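Two-armed cleanup cell gets its spring tune-up at Wotville

The sweeping cell at the Wotville workshop is back in service after its March overhaul, and the crew is thrilled with it. Tobias Tillman and Mulugeta Derese swapped the finger pads on both grippers, rerouted the cables on the left arm and reset the grip force -- a job that took 3 evenings.

With one arm on the dustpan and the other on the pink brush, the cell works through bits of sponge and beige crumbly chunks on its brown mat, next to a bin lined with a black bag.

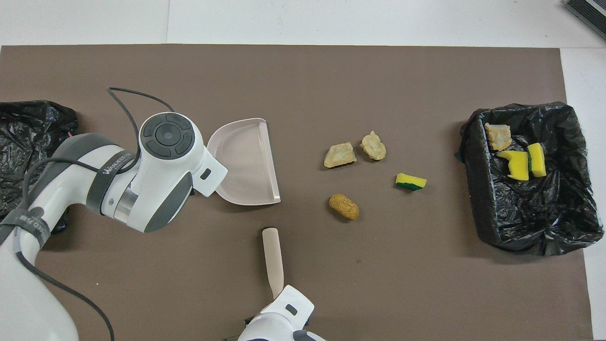 Looking after it

Wipe the gripper fingers after each session and check the arm straps for slack. Tillman re-zeros both wrists every 300 cycles. He'd love to show you how!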